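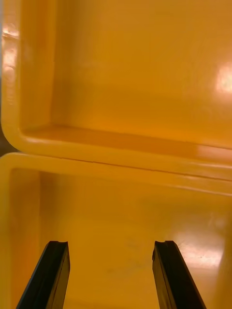 Filed under: Robots, Work stuff

I've been promising a post on the sorting project since October, and people keep asking (okay, Ilze keeps asking), so let's do it.

The short version is that we've been trying to teach a two-armed setup to pick electronic parts out of a tray and put each one in the right bin. Circuit boards in one, cable assemblies in another, and so on. The learning method is plain old imitation. A person drives the arms through the task, we record everything, and a network learns to copy what the person did. We collected 2263 of these demonstrations over the winter, and my shoulders can confirm every one of them.

What I wanted to know was whether the order of the training data matters. Jitendra had a hunch that if you show the network the stiff, easy parts first and bring in the floppy stuff later, it would learn to grab wires better than if you just shuffled everything together. We call this version Darach, because Jitendra names things and I've stopped arguing. The plain shuffled one is Luik.

You might wonder why wires get special treatment. A round circuit board is the same shape wherever you put it down, so the network only has to figure out where it is and which way it's turned. A wiring harness has a new shape every single time you drop it. It can arch, it can bunch up, the loose ends go wherever they like, and the spot you'd want to grab isn't always on top. We always run tests with a mix on the paper, so the arms can't get away with being good at one thing.

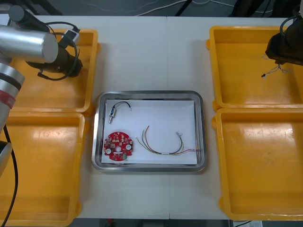 What we found

We gave each version 50 trials per part type, with the parts placed by Lindiwe, who hadn't seen the training data and has a real gift for mean placements. On boards, Darach and Luik were dead even, and I could not tell you which was which by watching. On harnesses, Darach dropped 13 fewer than Luik. That's a bigger gap than I expected, and I said so out loud in front of Jitendra, which I regret.

The interesting part for me is where it grabs. Luik likes to go for the middle of a loop, probably because a loop is big and easy to find. Then the fingers close, the loop slides, and half the harness stays behind in the tray. Darach goes for the bundled end much more often, down where the wires come together under a sleeve. It's a smaller target, but there's something to squeeze!

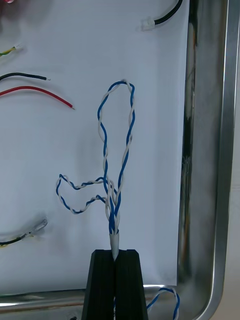

I went back through the demonstrations to see if we had simply been grabbing the ends more in one batch than another, which would be a very boring explanation for the whole thing. Both versions trained on exactly the same recordings, though, so that can't be it. My best guess is that learning on rigid parts first teaches it to look for something solid to close on, and it keeps that habit when the wires show up. I'd love to test that properly. Nazmiye thinks it's just luck with the starting weights and wants me to train each version again from scratch with different seeds, and she's right that I should have done that before writing a blog post.

A couple of things still bug me. Both versions are bad when two harnesses touch. They'll pick one end and carry on as if the second harness isn't coming along for the ride. And twisted pairs are a pain in general — the loops cross over each other so much that even I have to stare at the camera view for a bit before I know which strand goes where.

Next up is the seeds (yes, Nazmiye, I'm doing it), and after that I want to try a new batch of harnesses with fatter sleeves to see if Luik catches up when the good grabbing spot is easier to find. If any of you have tried ordering your training data by how bendy the objects are, leave me a comment. I've been through the usual reading list and I'd like to hear from someone who has had their hands on it.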